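The Seed Keeper of Ukura

By the time Milagros Lorente was old enough to carry a full basket up to the seed house, her grandmother's beans had already been growing in Ukura longer than the road had, and the old people liked to remind her of it whenever she complained about her knees.

Every August, after the last pods had rattled themselves dry, the families climbed up with whatever they could spare. There were 25 households then, and no two of them agreed on anything (the ditch, the goats, whose turn it was to mend the upper gate), but they all brought seed. You gave a handful and you took a handful. It had worked that way since before there were locks, and the door still had none.

That year Ademir Batista came late, with his hat in his hands and nothing in his basket.

"The blight got them," he said. "All three terraces. I've come to tell you I won't be taking any this time. It wouldn't be right."

Milagros went on sorting. She had a jar of the speckled ones in her lap, the kind her grandmother had called widow's beans, and she was slow with them, for she was fond of them and her eyes weren't what they used to be.
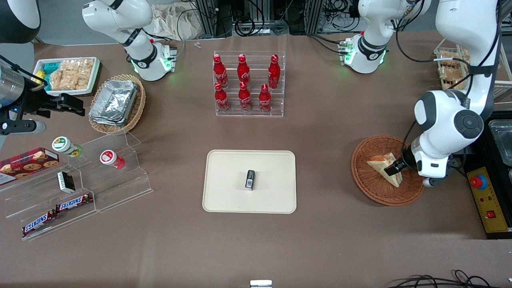 "Sit down, Ademir," she said at last. "You're blocking my light."

He sat. She told him about the winter she was nine, when the hail came through and her own family walked up here with empty hands, and how Odair Rezende's mother had filled her apron so full that beans dropped all the way down the path. Some of them sprouted there in spring, right between the stones, and people stepped around them until harvest.

"I was so ashamed I wouldn't look at her," Milagros said. "And do you know, she thought I was looking for the ones I'd dropped."

Ademir laughed in spite of himself, and rubbed his face, and looked out at the terraces going blue in the evening.

She poured the widow's beans into his basket, the whole jar, and then went to find him some of the white ones too.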